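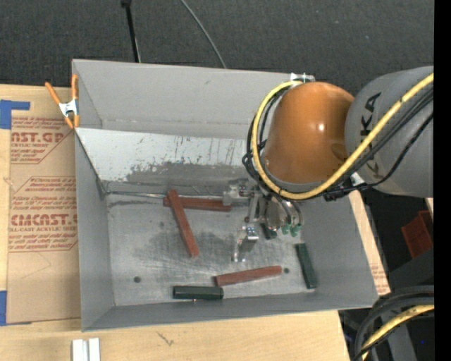 Hye-jin Um reckons a metal bin is the wrong thing to keep blocks in, as they scratch it and it scratches them, and she would have everything in a cloth sack by November. I've thought about it and I'm sticking with metal.

The grey one has been in use for 11 years. The slanted panel at the back has lost a lot of its paint and the floor is covered in fine scratches, but none of that stops it holding blocks. I can see every piece from above. With a sack you tip the lot out to find one.

I did look at replacements. Enthorpe sell a plastic tub for £45, and there's a shop in Sostton that does a wooden crate for £40. The crate is nice but it's heavy before you put anything in it. The tub has a lid I would lose.

The blocks themselves are reddish-brown and dark green, three of each in there at the moment. The rest are still in a box marked 2602, and I haven't got to that yet.

I might touch up the panel – a tin of grey metal paint would do it. Nizar Salameh has offered me half a tin left over from his gate, so I'll try that first and leave the floor as it is.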